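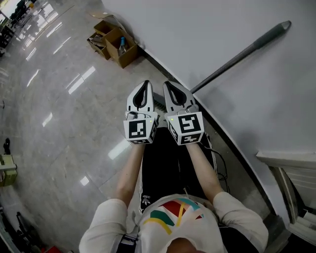

A pair of hand-held grippers, one to a hand, each with its marker cube near the base.

Home News Products Reviews Events Subscribe

Hemis grippers go on rental, by the pair

July 2023

Brulmont, the Pleditz company that spent two years telling customers they would want to own its Hemis hand-held grippers, has decided they might like to rent them instead. A pair now goes out for 500 euros a month, with a deposit of 1000 euros that comes back if the grippers do.

The kit is for teams that want to teach robots to handle things and would like to start before the robot shows up. A person works a gripper in each hand, cameras follow the black-and-white markers on the cubes, and the recorded motion goes off to train an arm. The person is not included in the rental.

"Customers kept asking for a loan unit, and the loan units kept not coming home," said Margaux Lebrun, who runs sales at Brulmont. "Now there is an invoice, and people have become very punctual."

Renters get two grippers, cables, a charger, a printed calibration sheet and a manual of 101 pages, nine of which concern the cables. Recording software is extra after the first month. Replacement finger pads are sold in sets of four, a number Brulmont declines to explain to owners of two grippers with one bad pad.

Duda, a small packaging firm that tried a pair in May, logged 1387 recordings of its staff folding, stacking and picking up what they had dropped. Owner Aniela Duda said setup took most of a morning and that the grips were comfortable for the first hour. "After that you know you have forearms," she said. She has signed up for three more months.

Her main complaint is tracking. Cover a cube with a sleeve or turn it away from the cameras and the recording develops a gap, which the software reports at the end of the session, when everyone has their coat on. Teodor Husar, product lead for Hemis, said a live warning is in testing. He said the same thing to this site last year, and to his credit used the same words.

Repairs are handled in Pleditz by Sławomir Szewczyk's workshop, with a promised turnaround of five working days. Shipping is paid by the customer in one direction and by Brulmont in the other. The minimum rental is one month, and the price list is silent on what happens in month two if you forget. We asked. You pay for month two.

Orders are open now, with the first rental pairs going out as they come back from demos.

Related items
Bogdan Pawłowska on buying a used robot arm
Review: three calibration boards and a flat table
Brulmont moves its showroom across the street, again
What a service contract covers, and the other pages

Contact the newsdesk | Copyright 2023, all rights reserved | Back to top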